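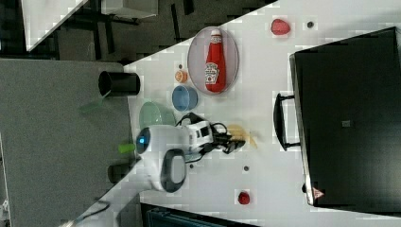

*Dremley, August 29, 2022*

**Opening (go slow, let people find their seats)**

Hello and thank you all for coming, I know it's warm in this room! I want to tell you about the banana fault, and I promise we'll get to the safety part before coffee.

- Our job, Sindier, is a plain tabletop one: pick up a toy banana, carry it to the pot, let go. We logged 907 tries on it.
- The arm would stop dead with the fingers still shut, and the log said the grip was *open*. (Pause. Let that one sink in, it took us long enough.)
- We blamed the cables first, then the software, then each other, a little. The culprit was a timeout. We had set it to 2000 milliseconds when the grip reply needed longer under load, so the controller gave up waiting and filled in "open" all by itself.

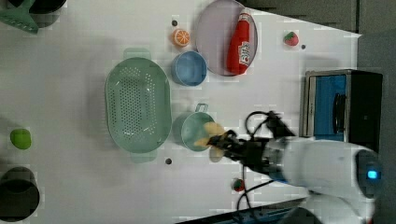

*Banana in the gripper, at the rim of the pot.*

**The safety part (please don't rush this!)**

- A person who reads "open" on the screen will reach in. One of us did, on try 542, and got a pinched fingertip and a good scare.
- New rule: no reply means "unknown," and unknown means hands out and stop button in.
- Mention the Ralska team, who found the same default in their own code.

Questions next, then the October retest plan if there's time.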